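How to Prepare a Survey on Social Media Use

Kestavley Community College
Updated 2019-02-15

Departments that wish to survey students on their use of social media should follow the procedure below. It applies to printed and online questionnaires alike.

Step 1. Define the population

State in one sentence whose habits the survey will measure. The college's last survey covered 272 students enrolled in September and excluded evening classes. Record any such exclusion in the project file.

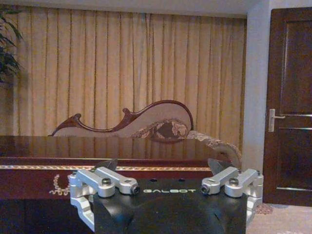 Step 2. Write the questions

Ask about one platform at a time. Specify a period, such as the past 24 hours, in place of words like "often" or "regularly." Offer "Do not use" as a response to every item.

Step 3. Test the draft

Give the draft to 2 readers outside the department. Revise any question that they interpret differently, then enter the final version in Olesis and close it to further editing.
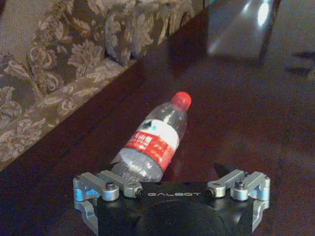

Readers' comments should be kept with the draft until the results have been published. Requests to reopen a closed questionnaire must be sent in writing to Hermine Hämmerli, Office of Student Research.

Step 4. Report the results

Give the dates of collection, the number of invitations sent and the number of completed responses. Percentages are rounded to whole numbers. Names and account handles must be removed before the data are shared with another department.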